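Wastwood Workshop – Bench Robotics Group
Minutes of the safety and faults meeting

Held: 11 Jun 2023, in the upstairs room
Chair: Tibor Szűcs
Present: Tibor, Marguerite, Oskar, Leila, Dunstan
Apologies: Pilar

1. Minutes of the April meeting

Agreed without changes. The one open action, new labels for the breaker panel, was closed. Leila put them up last week.

2. Fault on the two-arm station (bowl task)

Oskar reported. During a run of the bowl task the right arm stopped answering commands and held its last position. The left arm kept going through its own part of the program. The operator pressed the stop button and both arms were brought to rest. No one was hurt. One gripper finger on the right side was scratched and has been swapped.

The log shows that messages from the right gripper dropped out for 600 milliseconds. The controller is meant to halt both arms when either side goes silent. It did not, because the link between the two sides had been turned off during an earlier test and was never turned back on. Dunstan confirmed he had turned it off and had not written it down.

The group then talked about the cables. On this station each gripper is fed by a black cable with a fair amount of slack. On the right arm the cable drops under the gripper and curves over the tabletop before it gets back to the arm.

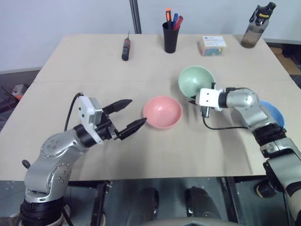

Marguerite asked whether the slack was the cause or only the first thing people had noticed. In her view the plug should be checked before anyone starts tying cables down, as a loop tied too short will pull on the plug at full reach.

Oskar agreed. He had wiggled the plug by hand with the arms powered down and got the same dropout 3 times. He thinks the connector is worn. The Hadgu connector now fitted has been on the arm since the station was built, and there is no record of it ever being replaced. A spare is in the drawer. Two more are to be ordered from Damance.

Decided:
– The right gripper connector is to be replaced before the next powered run.
– The left one is to be opened and looked at on the same day.
– Cables are to be clipped along the forearm, with enough left over for full wrist travel. Marguerite will check the length with the arm moved by hand.

3. The halt link between the arms

Tibor said this was the more serious of the two faults. A bad plug will happen again sooner or later, and the link is there to deal with it. He wants it tested at the start of every session by unplugging one side in software and watching that both arms stop.

Leila has drafted a start-up check of 17 lines. The group went through it and took out two that repeated each other. The link test moves to the top. The program will also be changed so that it refuses to start with the link off unless a second person confirms it at the keyboard.

Dunstan asked for a paper log as well, kept at the station. Agreed.

4. What stays on the table

The bowl task needs the pink, green and blue bowls and nothing else. Other things have collected along the back edge of the table: a screwdriver, a pen holder, a small box with a label, and a water bottle. None of them played a part in the fault. Leila's point was that an arm that fails to halt can travel further than planned, and the bottle is the one she would least like to see knocked over near the cables.

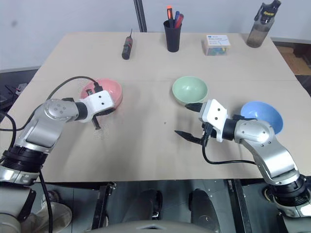
Oskar felt that a rule about clear tables would be ignored within a week unless there was somewhere else to put things, and asked for a shelf within arm's reach of the operator's chair.

Tibor said a shelf was fine. Drinks are off the table from today. Tools go back in the rack before power is switched on. The pens may stay until the shelf is up.

5. Restart

No powered runs until the items under 2 and 3 are done. After that, one session at reduced speed with two people present, one with a hand on the stop button. Normal speed comes back if that session shows no dropouts.

Bamance have asked to see the station working. Tibor will write and put them off without giving a date.

6. Actions

Oskar – replace right connector, inspect left, order spares
Marguerite – cable clips and length check
Leila – final version of the start-up check
Dunstan – turn the halt link back on, change to start-up program, paper log
Tibor – letter to Bamance, shelf

7. Any other business

The stop button on the second station sticks slightly when released. Dunstan to look at it. Pilar has the key to the parts cupboard and is asked to leave it at the desk.

Next meeting to be set once the slow session has been run.

Contact Wastwood Workshop | © Wastwood Workshop | Back to top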